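Moving and Handling for Family Carers
Session 3 handout: Wheelchairs at home and on the ward
Brakthorpe Adult Learning, Schwaiger Room
Revised 24/08/2021

Welcome back, and well done for getting through last session's bed-making practice, which I know was harder on the knees than any of you expected. These notes cover what we talk through today, with a bit extra for reading at home with a cup of tea. Please scribble all over them. The September group will get a fresh set, so there's no need to keep yours tidy.

Where we left off

Last time we looked at sitting a person up and bringing their legs over the side of the bed. Everything in that session still applies today. Say what you're going to do before you do it, wait for an answer, and let the person do as much of the moving as they can manage. I do go on about the waiting, I know, but a person who has been ill for a while may take a good long moment to gather themselves, and it's very easy to jump in and start hauling.

Getting to know the chair

There are two main sorts you'll meet. A self-propelled chair has big back wheels with hand rims, so the person can push themselves along. A transit chair has four small wheels and is meant to be pushed by somebody else. Transit chairs are lighter and go into a car boot more happily, but the small wheels do catch on door sills and paving, so you'll need to go gently. Most chairs of either kind will fold, though not all, and the fixed ones tend to give a smoother ride.

Every chair has a weight limit, usually on a label on the frame or in the booklet. Do look for it. If the chair was lent to you and the label has worn away, ring whoever lent it and ask.

Before anyone sits down

Run through these each time, even if you only used the chair this morning:

Brakes on, both sides. Give the chair a little shove to see that it holds.
Seat pushed right down flat, with your hands on top of the seat rails and your fingers well away from the edges. More pinched fingers come from this than from anything else I teach.
Footplates swung out of the way or lifted up.
Tyres firm, if they're the air-filled kind. Soft tyres make poor brakes.
Cushion the right way round and pushed to the back.
Blankets, bag straps and dressing gown cords clear of the wheels.

Making room beside the bed

Bedrooms are nearly always smaller than you'd like, and hospital bays aren't much better once the locker, the table and the visitor's chair have all crept in. Take out whatever you can before you start. Rugs especially! In my mother's old flat in Vurnmont we ended up putting the bedside cabinet in the hall for the best part of a winter, and we all got used to walking round it.

Bring the chair in on the person's stronger side if they have one, at a slight angle to the bed, and as close as it will comfortably go. If the bed goes up and down, set it so their feet rest flat on the floor when they're sitting on the edge, and check that the bed's own brakes are on as well.
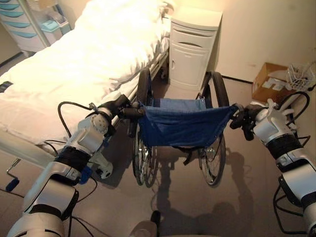 If the armrest nearest the bed comes off or lifts up, you may be shown how to use a transfer board, but please don't try one until a therapist or nurse has gone through it with you. The same goes for hoists and standing aids. We don't cover those here, and a video really isn't enough.

Pushing, kerbs and slopes

Stand up straight, keep your elbows a little bent and let your legs do the work. Tell the person before you set off, before you turn and before you tip. For a kerb going up, face it squarely, put your foot on the tipping lever, ease the front wheels on to the pavement and then roll the back wheels up after them. Going down, turn round and come down backwards, slowly, back wheels first. Steep slopes are best taken backwards on the way down too. And if a kerb looks too much, walk along to the dropped one. It may add five minutes, but you'll both be in a better mood when you arrive.

For next time

Please try the Dastano booklet, pages on cushions and skin care, and bring one question from your own house. Somebody always asks about narrow bathroom doors, so I'll have the tape measure with me. Wear flat shoes that fasten, and bring a cardigan, as the heating in the Schwaiger Room has a mind of its own.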